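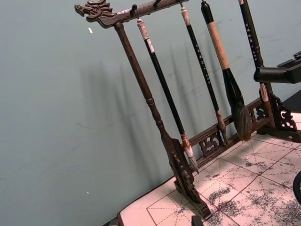 A dark wood brush rack with a carved dragon head at the end of the crossbar, on a white practice mat.

STIVHOLM -- The Mabaso craft center will add a calligraphy room to its evening program in April, using brushes and racks moved over from the closed Zultby branch. The room seats 30 and opens at 7 p.m.

Each table gets a practice mat, an ink stone, a water dish and a hanging rack. The racks keep brushes off the table, with the bristles pointing down. A brush left standing in a jar with its tip up lets water run back under the ferrule, where it can loosen the glue and the hair.

Brushes are sorted by size and by hair. Thin brushes with slender tips are set aside for small characters and signatures. Large brushes with full, dark heads are used for single characters on wide sheets and take longer to dry -- the center allows them a full night on the hook before they go back in a drawer.

The Zultby inventory lists 1,957 items, most of them paper, felt and ink. Almost 300 are brushes. Those with split shafts or missing cord loops will be repaired at the Bimeven workshop before they are issued. Loops are replaced with waxed cord, knotted inside the cap.

Users are asked to rinse brushes in cold water until the water runs clear, shape the tip by hand and hang each brush by its loop. Soap is not supplied. Racks are wiped with a dry cloth only, and carved parts are cleaned with a soft paintbrush.

Registration is at the front desk. Paper is charged by the sheet.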